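teaching the arm to seat a CPU, day whatever. thread

1/ bench 31 at Pasura, kettle on, going again 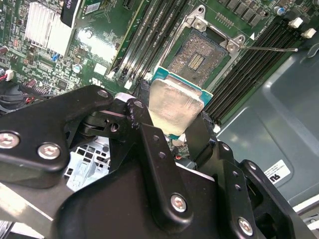
Wrist cam, chip just above the socket. Lever's open.

2/ so the task: pick chip, bring it over socket, line it up, lower, let go. Sounds like nothing. I'm driving it by remote, leader arm in my right hand, left hand on the pause pedal box thing

3/ tilt is the killer. I come in at an angle so I can see the pins, then have to flatten off at the end. if I flatten too early the finger blocks my view and I'm guessing

4/ Sơn Võ reckons do the whole approach flat and trust the overhead view. tried it. hated it. my hand wants to look under the chip

5/ 88 demos kept so far. binned loads more. if I dither over the socket for ages it goes in the bin, don't want the arm learnign to dither

6/ someone asked why not just move the arm by hand. did that in March at the Brudovville place. fine for big stuff, but your own hand ends up in every shot and pushing the joints makes the tip wobble

7/ yes the heat spreader's mucky. leaving it. want it to cope with mucky ones, the Nekovon job is all secondhand boards

8/ triangle on the socket is your friend btw. I aim off the corner every time now

9/ grip force: lower than you think. it holds by the edges, so squeeze too hard and the chip twists when you let go. spent an hour on that befroe lunch

10/ Zapata lot want 624 before they'll train anything. I asked for 2000 at the start and got laughed at, so. 624

11/ wrist hurts. swapping with Sơn at four, he can do it flat if he likes, we'll keep both styles labelled and see which the policy prefers

12/ next: closing the lever. different grip, not looking forward to it

Last updated: 15:42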